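New evening cooking course in Skasidville

Tuesday, May 21, 2019

The Dratico centre in Skasidville will open an evening cooking course for adults. The fee is 55 for the whole course, and the lessons take place in the kitchen on Enriquez Street.

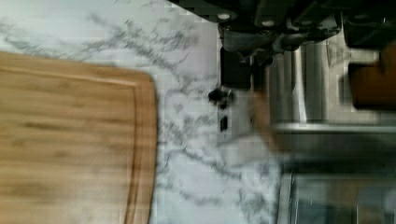

A bamboo cutting board on a marble worktop.

The first course, in February, was full after three days. Participants should bring an apron and a box for the food. Registration is open at the centre's desk until all places are taken.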